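Christos Vlachopoulos
Gatach arm, wrist rebuild thread. Picking up from the Tusico servo swap in January.

1/ New wrist bracket is on. The old one flexed under load and threw the tool point off by 3 mm at full reach. Same bolt pattern, thicker web.

2/ Cable run moved to the inside of the forearm. Needed 800 mm of harness from elbow to gripper. The first one I crimped was short.

3/ Repeatability test overnight: 30 approaches to the same point above the bench, 29 inside tolerance. The miss was the first move after power-up – homing offset, probably.

4/ Next job is picking tools by the handle. Spatula, brush, tongs and whisk, all standing in one grey holder. 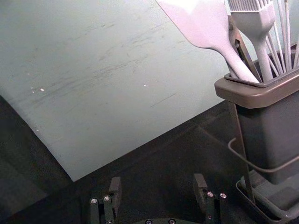 What should the gripper do when two handles cross?
Take the one in front first, lift straight up, then plan the second pick again from scratch.

5/ Grasp config goes up tonight, once I fix the units.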